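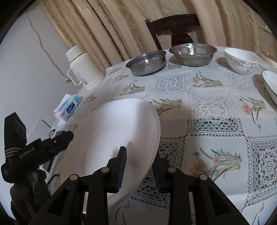
3. Setting and Materials

March, working draft. By the Brusik table study group
7 min read

3.1 The table

All sessions used the same round table. We had planned on two, the second rectangular, but the rectangular one was dropped early when it became clear people would not sit at the far end of it. Round tables have no far end. They do have the opposite problem, no obvious place to put things, and most of this section is about that.

The cloth stayed on throughout. Figure 1 shows it with a large white plate and two stainless steel bowls toward the back. Squares of lace-like pattern alternate with squares of leaves and orange, lily-like flowers. It's printed. We mention the pattern at some length because it mattered more than expected: participants used the squares as a grid. Asked where the plate should go, a good many answered in terms of the cloth ("on the flowers", "one over from the flowers") and hardly any in terms of the table edge or their own seat. In the pilot, with a plain cloth, answers were vaguer. Over here, there, more in the middle.

Figure 1. Large plate, tilted, with bowls behind. Patterned cloth.

3.2 The dishes

Kept deliberately dull. Plain white plate, shallow. Steel bowls in two depths, the shallow one with a wide rolled rim. Little decoration on most of it, so that whatever people said about looks would be about placement and not about the dishes themselves. This mostly worked. A few participants in the Mathias group disliked steel on a dressed table and said so every time, and we coded those remarks separately (code M, "material").

The two depths were chosen for a reason. In the earlier Clornotine survey, respondents said they put deep dishes at the back and flat ones at the front, "so you can see." We wanted to know if they do this when nobody asks. Short answer yes, with exceptions, see 4.2.

3.3 Procedure

Each session ran as setting, then clearing. Dishes started on a side counter. Participants were asked to lay the table for a shared meal, no menu given. Then a pause, then clear it again in any order they liked. No time limit. Sessions were in the late afternoon where possible, since morning sessions in the pilot produced breakfast tables, which is a different thing.

We logged a placement every time a dish was put down and let go. Sliding a dish without lifting was logged as an adjustment. Total 1,266 placements, of which 1,038 were kept. The remainder were dropped for one of two reasons: the dish was put down only to free a hand, or two coders could not agree on which square of the cloth it was on. The second kind was mostly large plates, which cover parts of more than one square and have to be assigned by their center. This is a weakness of the grid and we dont have a fix.

3.4 Coding

Codes were first drafted in Covex and then cut down to 16. Too many still. The ones that did the most work:

Front/back, relative to the seat of the person placing.
Edge/center.
Near another dish or on its own.
Tilted on the way down. Large plates are often brought in at a slant and lowered one side first, and we coded which side touched first where it could be seen.

The last code was added late, so the first batch had to be recoded from scratch. Agreement on it was lower than for the others. Bowls were left out of it completely, they go down flat or close to it.

3.5 Limits

One table, one cloth. We can't seperate the effect of the pattern from the effect of the particular cloth, or say what happens on bare wood. Also no food. An empty bowl is moved much more freely than a full one and the clearing data especially should be read with that in mind.

Comments (3)

Did you rotate the cloth between sessions? If the flowers always faced the same seat that could be your front/back result right there.

Reply from the authors: Rotated a quarter turn each time. Should have been in 3.3, will add.

My family puts the deep bowl in the middle no matter what. Would like to see edge/center split by bowl depth.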